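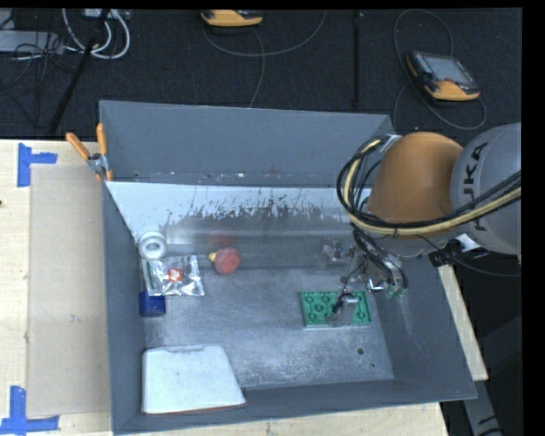 Network notes: timing distribution on the Leitner ring

The change to timing distribution on the Leitner ring is now complete at all sites except Ritura, which will follow in December. This item sets out what was changed, what was measured and what remains open. It is written for those who look after equipment on the ring or take a timing feed from it. Readers who only use the ring for data need take no action.

Background

Until this year, each node on the ring took its time of day from its own satellite receiver. Frequency was carried over the optical layer in the normal way, but phase was not. The arrangement worked well while the only users of accurate time were the logging servers, which are content with a millisecond. It worked less well once the radio sites were attached, as these need phase alignment to within 1.5 microseconds of a common reference, end to end, and they need it to hold when a receiver fails.

Receiver failures have been more frequent than planned for. Most were antenna faults: water in connectors, damaged downleads and, at Dokon, a mounting pole that had moved far enough for a parapet to block a large part of the sky. A receiver with a poor view does not always raise an alarm. At Dokon it carried on reporting a valid fix while its output wandered, and the fault was found only when handovers between two neighbouring radio sites began to fail in the early evening.

The decision was therefore taken to carry phase over the fibre itself, using the Precision Time Protocol with support at every node, and to keep satellite receivers at two sites only.

What was changed

Two grandmaster clocks are now in service, one at Mondent and one at Dokon. Each has its own receiver, a rubidium oscillator for holdover and a separate power feed. Mondent is the preferred source. Every other node runs as a boundary clock, so that timing messages are ended and regenerated at each hop and do not cross the switch fabric as ordinary packets. Physical layer frequency is used alongside the packet timing. This gives each boundary clock a stable rate to work from and reduces the effect of short gaps in the message flow.

Timing messages travel on a dedicated optical channel outside the main amplified band. The choice was made after trials in which the messages shared a channel with customer traffic through the transponders. The transponders in use buffer each frame by an amount that is fixed while the link is up but is set afresh every time the link restarts. Differences of up to 64 nanoseconds were seen between one restart and the next. A fixed error can be calibrated out, whereas one that changes on every restart cannot, and a budget that had to allow for it at each hop would have left little for anything else.

Both directions of the timing channel now run on a single fibre, at two closely spaced wavelengths. The protocol assumes that the delay out and the delay back are equal, and any difference appears as a time error of half that amount. On a fibre pair, the two strands are rarely the same length once patch leads and splice trays are counted. One metre of extra fibre in one direction adds close to five nanoseconds of delay, and so two and a half nanoseconds of error. Using one strand for both directions removes the length term. What is left is the difference in speed between the two wavelengths, which is small and can be worked out from the fibre type and the span length.

Calibration

Each span was measured in both directions before it was brought into use. The method was to carry a portable reference clock from Mondent, compare it with the recovered time at the far node, return it, and compare it again at Mondent to find how far it had drifted during the trip. The correction was then entered at the downstream node. Where the two readings at Mondent differed by more than ten nanoseconds, the run was thrown away and repeated.

The longest span had the largest correction. Its fibre is of two types, joined part way along, and the records gave the join in the wrong place. The calculated figure and the measured figure disagreed until a reflectometer trace was taken from both ends. The records have been amended.

Amplifier sites needed separate treatment. The timing channel bypasses the amplifiers through a pair of filters, and the short leads on either side of the bypass have to be left as they were when calibrated. They are marked with a yellow sleeve. Anyone who has to replace one should use the same length and enter it in the site log, including when the work is done under a fault ticket.

Results

The logging period covered 3534 hours. Over that time the worst phase error at any boundary clock, compared with a local reference receiver used for the test alone, was 559 nanoseconds. It happened during a planned switch from Mondent to Dokon and lasted for less than a minute. In steady running, with Mondent as the source, no node was more than 40 nanoseconds from the reference.

The switchover figure is inside the limit but higher than the design work had predicted. Declan Tierney has traced most of it to the order in which nodes changed source. The alternate path runs the other way round the ring, and for a short time some nodes were following a neighbour that was itself in holdover and had not yet lowered its advertised clock class. The class is now lowered as soon as the upstream source is lost. A repeat test with this setting gave a much smaller step, but it has been run only once and a figure will not be quoted until there are more results.

Holdover was tested by removing both grandmasters at 2 a.m. and letting the ring run on its own. Nodes with the better grade of oscillator stayed within the limit for the whole test. Two nodes with the older timing card did not, and their cards are to be replaced. Until then, those nodes should be treated as having no useful holdover for phase. Frequency holdover on the same cards is normal.

Monitoring

Phase offset, path delay and clock class are now collected from every node once a second and kept for thirteen months. An alarm is raised if the path delay on a span moves by more than 20 nanoseconds from its calibrated value after allowance for temperature. Buried fibre changes slowly with the seasons and the allowance follows the ground temperature. The aerial section is more difficult. It follows the air temperature within the hour, and the threshold there has been set wider for the present.

A change of path delay with no change in offset normally means that both directions have moved together, as when a cable is rerouted. It is not a fault, but it does mean that the wavelength correction for the span should be checked. A sudden change in offset with little change in path delay is more serious and should be passed to the timing desk at once.

Remaining work

Ritura still runs from its own receiver. The building is being rewired and the single-fibre filters cannot be fitted until the new frame is in place. Its radio sites have been kept on the old feed, and the old and new references are being compared there daily.

Three items are open. The older timing cards have to be replaced. The aerial span needs a better temperature model, for which a full winter of readings is wanted. The third is the leap second setting on the logging servers, some of which read the new feed as international atomic time and were out by 37 seconds when first connected. They have been corrected by hand. Server owners who plan to move to the new feed should check the time scale setting first and send the node name and port to the timing desk before making the change.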